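Open day at Otex: a hand in a sweater
Posted 3/13/21 by Roy Cropper

Otex opened its doors to members again, and I went along for the second year running. Last May they promised us a machine that would be clearing tables by now. I went to see about that.

The hand is called the Mimeck and the arm behind it comes from Grumel. The staff have dressed it in dark ribbed knit down to the base of the thumb, with the silver thumb and the black finger pads left bare. Otex says the knit keeps grit out of the joints. My wife says it needs blocking.
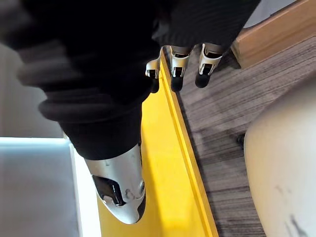

3 min read

The job on show was the yellow edge: thumb on one side, fingers over the other, close, lift, carry, put down. A person does this without looking up from the phone. The Mimeck gets its thumb over the yellow and its fingertips out past the rim, and I will grant that the approach is neat. The hand knows where an edge is. Whether it knows what to do with one is a bigger question, and the talk that went with the demo kept sliding off to next year's version.

We were told the hand had made 510 attempts in testing and that 487 were good. I asked what counted as good. Touching and holding, said the young man from Horrocks, who supply the software. Carrying was "a separate metric." I asked for that number and got a brochure.

The session ran 30 minutes, a fair part of it slides. Nobody would give a price for the whole setup, or say what happens when the tray is heavy or the light is bad.

I'd go again, mostly for the chance to stand that close to it. But bring your own questions, and write down the answers.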